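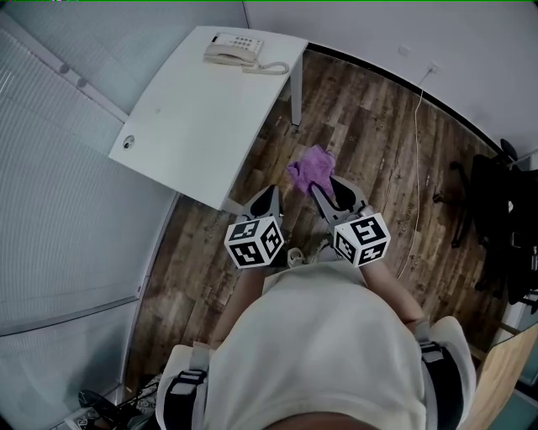

Sep 1, 2023
Nillham, small room, floor and cloths

Floor day. Goal was to settle which cloth we use on the planks and how much cleaner goes in the bucket, then write it down so the two of us stop doing it differently. Huiling Shi did the first half with me and left at lunch.

Starting state: dusty along both walls, a dull patch where the chair usually goes, and grit under the white desk. Swept first with the soft broom. Most of what came up was paper dust and thread. The broom does not get into the edge where the floor meets the wall, so I went along it with the narrow brush and then the broom again. If you do the edge last you push the dirt back onto the clean part. I did that in January and had to sweep twice.

Moved the chair and the bin into the hallway. Left the desk where it is. It can be moved by one person but the feet drag, and I don't want marks on the planks. Huiling wants felt pads under it. Agreed, added to the list at the end.

Cleaner

Peden floor cleaner, the same bottle as before. Two mixes made up in the gray bucket, one after the other:

Mix A: 2000 ml warm water, one capful.
Mix B: 2000 ml warm water, two capfuls.

I had been using B. Huiling had been using A. Mix B leaves a film on the dark planks that shows when you stand by the door and look toward the window. On the tan planks neither of us could see any difference. Wiped the dark ones again with plain water and the film came off with a dry cloth after it. Mix A left no film on the stretch we tried and picked up the dust just as well. It was slower on the dull patch, which needed three passes.

Decision: A for everything. If a spot won't come up, do it again with A. Don't add more cleaner.

Cloths

Three kinds on the shelf at the moment.

Purple ones (lilac, soft, no label left on them). Good on the floor. They fold flat, hold enough water for a few planks and don't drag. They crumple up as soon as you let go, so you have to refold before each stretch or you end up wiping with one corner. Best of the three for dust on the planks and also for the desk top.

Bavura white, from the last Jakubowski order. Too thick for this job. It takes up a lot of water and gives it back all at once, and I had a puddle near the front leg of the desk that I had to chase with paper. Fine for spills. Lint on the dark planks after it dried, very little on the light ones or else it just doesn't show there.

Old cut-up T-shirts. Fine dry. Wet, they bunch up and leave streaks. Keep for the bench and for oil.

Wringing matters more than which cloth. With the purple one wrung hard, the planks dried while I was still working on the next row. With it wrung lightly, water sat in the joints between planks and I could see darker lines there for a good while. I don't like that on this floor. New rule is wring until it stops dripping, then wring once more.

Direction: along the planks. Huiling went across them on her half to see if it was any better. It isn't, the cloth catches at the joints. Since the planks run at an angle to the desk, going along them means you run into it from the side and have to turn. Start at the far end and work back toward the door.

Lettering on the planks

There is faint pale lettering on some of the planks. I had wondered whether it was dirt or something that had transferred off a box. Rubbed one letter with the purple cloth and mix A, then with a dry one. No change, and nothing on the cloth. Huiling thinks it is part of the pattern, and I agree. Leave it alone. Please don't try solvent on it. Jarosław Zawadzka cleaned a shelf that way last winter and took the surface off with the label.

Desk

Wiped the top with a clean purple cloth and plain water, then dry. White shows everything, mainly pencil and one ring from a cup. The ring came off with the cleaner, the pencil needed an eraser. Did the legs as well, which nobody had done in a long time judging by the cloth. Under the desk I worked on my knees with the cloth folded in four. You can reach the back wall from the front if you lie down but it's easier from the end.

Leave one of the purple cloths hanging on the hook for the desk and don't use it on the floor. I'll put a knot in the corner of that one so we can tell.

Washing the cloths

Rinsed all of them in the sink in the hallway until the water stayed clear. The purple ones took two rinses, the Bavura took five and is still a bit gray at the edge. Hung them over the rail. No softener when they go in the machine, they stop taking up water after that. We lost the last batch that way.

The washing machine downstairs has the spin set to 800 and that is enough for these. I tried the faster setting with the Bavura a while ago and it came out stiff.

Dull patch

Still there after cleaning, though smaller. I thought it was old film from mix B and went over it with plain water twice. It got better at the side nearest the wall and stayed the same in the middle, so the middle may be wear from the chair. I'll look at it again when it's had a day or two to dry. If it's wear, a mat is the only thing I can think of. Huiling doesn't want a mat, as it slides and you can't clean under it without taking everything off. Not decided.

Supplies

Peden: less than half a bottle. One capful per bucket should make it last longer than it has been.
Purple cloths: enough for now, two of them are thin in the middle and can go to the bench box.
Bavura: still a full pack. Don't reorder.
Paper towels: last roll is open.
Spray bottle, 500 ml: trigger sticks. Took it apart and rinsed it, works again but I wouldn't count on it.

To do

Felt pads for the desk feet, stick-on, the thick kind. Ask Jakubowski before buying anywhere else, we have credit with them.
Knot in the desk cloth.
Write mix A on the bucket in marker.
Check the dull patch.
New head for the narrow brush, the bristles are splayed.
Put the chair and bin back once the floor by the door is dry.

Added later, same day: chair and bin are back. Walked over the whole floor in socks and it feels clean except for one sticky plank to the right of the desk, toward the wall. Wiped it with plain water and a fresh cloth. Better. I think I missed it when I was taking the film off the dark ones. Bucket emptied and upside down on the rack. Marker had dried out, so the bucket has tape on it with MIX A in pencil until I find another one.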